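On Tue, September 15, 2020, Remedios Zabala wrote:

> Is the overdose prevention panel still on for the Stokcombe meeting? And who is speaking for the pharmacy side?

Yes, it's on. Miroslava Sokol will speak for pharmacy, and Libor Pešek will cover the naloxone training in Runia. Each of them gets 12 minutes, then questions.

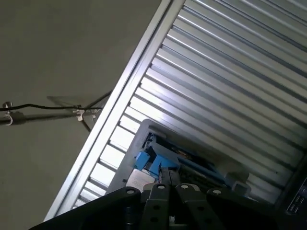
*Grey housing against the corrugated metal panel.*

The room holds 50. Please send slides to Svatopluk Jurčo two days ahead, as PDF. Travel forms go to me. I still need yours, Remedios, and the one from the Sýkora clinic.

Vojtěch Mikuš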